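Hands on at Dukbridge

Open day at a robotics workshop that teaches by showing

Jan 19, 2018

The first thing I was handed at the Dukbridge open day was a pair of safety glasses, and the second was a gripper. It had a handle, a trigger and two dark fingers that closed when I squeezed. There was no robot on the other end of it, only me.

"Go on, pick something up," said Yichen Dai, who runs the teaching program at Sondden, the small automation firm that has rented the old Leclerc furniture works since November. "You'll be terrible for five minutes."

I was terrible for a good deal longer than that. My first job was to lift a film canister and stand it on end. With my own fingers I could do it in my sleep. With the gripper I had to think about where the tips were, how wide they had opened and how far over I needed to lean my wrist. The canister rolled away twice and landed in a visitor's handbag once, to a round of applause.

Dai's group doesn't write out every movement a robot has to make. People do the job by hand with the tool, the movements are recorded, and software learns from the lot. A task as plain as putting a lid on a tin might be done 129 times by a dozen different people before anyone tries it on an arm. Left-handers are especially welcome, Dai told me, and so are kids, who grab at things from angles no engineer would pick. 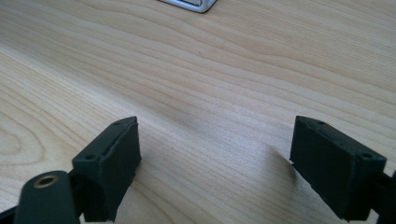 By late morning there was a queue down the hall. Fifty-nine people had put their names on the sheet, among them a retired dentist with the steadiest hands I have ever seen and two sisters who argued the whole way through about whose turn it was. The dentist stacked four sugar cubes on his first go and asked if there was anything harder. There was. He went off to thread a bootlace and we didn't see him again until lunch.

Across the hall, Fabrice Pruvost was showing what comes out the other side. He looks after the Pasonano, a bench-top arm painted the colour of weak tea, and he talks to it the way some people talk to a slow kettle. He set out a row of mugs, moved one while our backs were turned, and let the arm have a go. It reached, stopped, shifted a little to the left and reached again. When it set the first mug down on its saucer with a tiny clink, a man behind me said "Good on you" out loud, and I knew how he felt.

It missed plenty, too. Of 19 tries I watched, it dropped three mugs (plastic, luckily) and once it put a saucer neatly on top of a mug, then waited as if for praise. Pruvost wrote each miss in a school exercise book. He wouldn't be drawn on when the arm might be ready for a real kitchen. "Ask me when it can do a teapot," he said.

I went back for another turn before I left. The canister stood up on the second try, and I may have cheered. One of the sisters, next in line, told me my elbow was too high and held out her hand for the gripper.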